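Module Relludard - Maintenance des cellules robotisées
Fiche de cours 4 : mise en service et entretien de la pince de la cellule Kinsella
Polyxeni Politis

Rappel de la séance précédente

Nous avons vu la mise à zéro des axes et le serrage de la base. Pour cette fiche, je suppose que le bras est déjà fixé et que l'arrêt d'urgence a été essayé. Si ce n'est pas le cas dans votre groupe, vous revenez à la fiche 3 avant de continuer.

La cellule Kinsella sert à manipuler des composants d'ordinateurs de bureau : on travaille dans un boîtier ouvert et on place des pièces sur une planche de montage. Ce travail est difficile pour une pince. Les pièces sont petites, les tôles sont proches, et les câbles passent partout. La plus grande partie des pannes que j'ai notées dans l'atelier de Prultstead vient d'un mauvais réglage de la pince, très peu viennent du bras.

1. Préparation du poste

Le boîtier se pose couché, le côté ouvert vers le haut. On le cale contre les profilés en aluminium et on contrôle à la main qu'il ne glisse pas. Un boîtier qui bouge de deux millimètres suffit pour que les doigts touchent la cage du disque.

La distance entre la bride du poignet et le fond du boîtier doit être de 395 mm à la position d'attente. Elle se mesure avec la pince ouverte. Notez la valeur dans le cahier, même quand elle est bonne.

Les câbles demandent une attention spéciale. Un faisceau d'alimentation lâche peut entrer entre les deux doigts pendant la descente, et alors la pince tire sur le connecteur. On attache ce qui peut être attaché et on pousse le reste sur le côté. Il ne faut pas couper les colliers d'origine.

2. Contrôle des vis et des articulations

La pince est montée avec des vis à six pans creux. Sur notre modèle, la liste de contrôle compte 13 points, que vous trouvez à la fin du cahier de cellule. L'ordre est toujours le même : d'abord les plaques, ensuite les biellettes, enfin les extrémités des doigts.

Pour chaque vis :
- vérifier que l'empreinte est propre, sans copeau ni graisse durcie ;
- mettre la clé bien droite, jusqu'au fond ;
- serrer sans forcer, puis tracer un trait de feutre entre la tête et la plaque.

Au contrôle suivant, un trait qui n'est plus aligné indique une vis qui a tourné. Une telle vis ne doit pas être simplement resserrée. On la démonte, on nettoie le filet et on met du frein filet faible. Le frein fort est interdit sur les biellettes, car au démontage on abîme l'empreinte (nous avons perdu une pièce de cette manière en août).

Les articulations doivent tourner librement, mais sans jeu latéral. Prenez chaque doigt entre le pouce et l'index, courant coupé, et cherchez le jeu. Si vous entendez un petit claquement, le pivot est usé.

3. Les deux zones de travail

La première zone est le boîtier, la seconde est la planche de montage avec ses supports et ses logements. Chaque zone a sa propre hauteur d'approche, et l'erreur classique du débutant est de garder la hauteur de la première pour aller à la seconde. Dans le boîtier, l'approche se fait en biais. Devant la planche, c'est l'alignement de la pièce avec l'ouverture du logement qui commande. 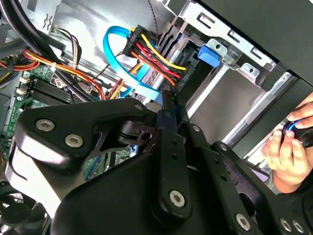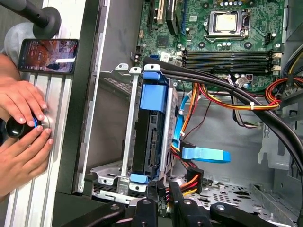
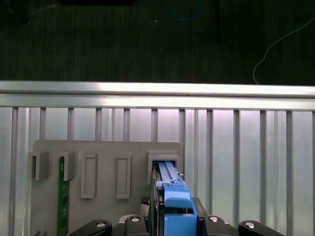
Fig. 1 à 3 - Travail dans la cellule : doigts de la pince près de la baie de disque (1), boîtier couché, processeur découvert (2), pièce à poignée bleue engagée dans un logement de la planche (3).

Sur la figure 2, regardez le passage des câbles noirs au-dessus des emplacements de mémoire : pour une trajectoire basse, c'est un obstacle. Le connecteur bleu qui repose au fond du châssis est à surveiller aussi. Sur la figure 3, la pièce est seulement en partie dans le logement. C'est à ce moment que l'effort doit rester faible.

4. Réglage de l'effort de serrage

On commence toujours avec la consigne la plus basse. La pièce est prise, levée un peu, puis l'opérateur la touche avec le doigt. Si elle tourne, on augmente d'un cran. On arrête dès qu'elle ne tourne plus. Je sais que beaucoup d'élèves ajoutent encore un cran « pour la sécurité » - c'est une mauvaise habitude, les languettes en plastique se marquent vite.

Sur notre contrôleur Zuren, la consigne utilisée pour les pièces en plastique est 152 (valeur interne, sans unité). Ne la recopiez pas pour une autre pince.

Pour l'insertion, la vitesse est réduite de moitié à partir du premier contact. Si la pièce résiste, on recule, on corrige l'angle et on recommence. Pousser plus fort n'est jamais une correction.

5. Entretien périodique

Chaque jour : essuyer les doigts avec un chiffon sec, contrôler les traits de feutre, regarder les surfaces de contact.

Après environ 2 000 prises : démonter les garnitures des doigts, mesurer leur épaisseur, remplacer les deux ensemble. Une garniture neuve avec une garniture usée décentre la pièce.

Après chaque choc, même léger : refaire toute la section 2 et mesurer de nouveau la distance de la section 1.

Travail à rendre

Par groupe de deux, remplissez la liste de contrôle complète pour votre pince. Ajoutez un croquis à la main des biellettes avec le numéro de chaque vis. Pour les vis que vous avez dû démonter, écrivez l'état du filet avant et après le nettoyage. Les croquis faits à l'ordinateur ne sont pas acceptés pour cette fiche.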